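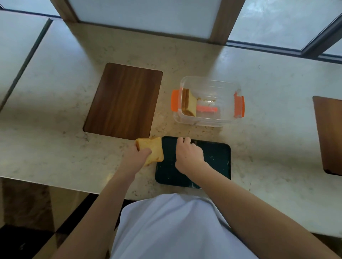

Week 3: Why Cut Fruit Turns Brown

Last week we finished with enzymes in the abstract, all locks and keys and curves on the board. Now we get to the fun part, because one of the best enzymes in the whole course is sitting inside every apple you have ever eaten!

The enzyme is polyphenol oxidase (PPO from here on). In a whole apple it lives in one part of the cell and the phenols it works on are stored in another, mostly in the vacuole. Cut the apple and you break the walls between them. PPO, phenols and oxygen meet, the phenols become quinones, and the quinones link up into brown pigments called melanins. Yes, the same broad family of pigments that colors your hair.

What slows it down

Acid. PPO works best near neutral pH, so lemon juice hits it hard. Lemon juice also carries vitamin C, which turns the quinones back into phenols before they can link up. Two effects from one squeeze, and I want you to be able to tell them apart on paper.

Cold. The reaction slows in the fridge but keeps going. Compare your lunch at noon with your lunch at four.

Heat. Blanching unfolds the enzyme for good. This is why cooked apple keeps its color so much better than raw.

Less oxygen. A bowl of water works for a while, and a tight wrap does too. Salt in the water helps a little more (chloride interferes with the enzyme), but rinse before you taste.

A question from November

Takumi Kobori asked whether tea leaves do the same thing, and I loved this one. They do! Black tea is browned on purpose. The leaves are rolled to break the cells and left in the air, then dried with heat to stop the enzyme. Green tea gets its heat early, so the leaf stays green.

For next time

Read section 2 of the packet. At home, cut one apple into slices and leave one plain, one in lemon juice and one in salted water. Note the color every ten minutes for an hour, and use the same light each time. Bananas and potatoes are welcome too, and if you have an avocado going soft, please, please try it and bring your notes.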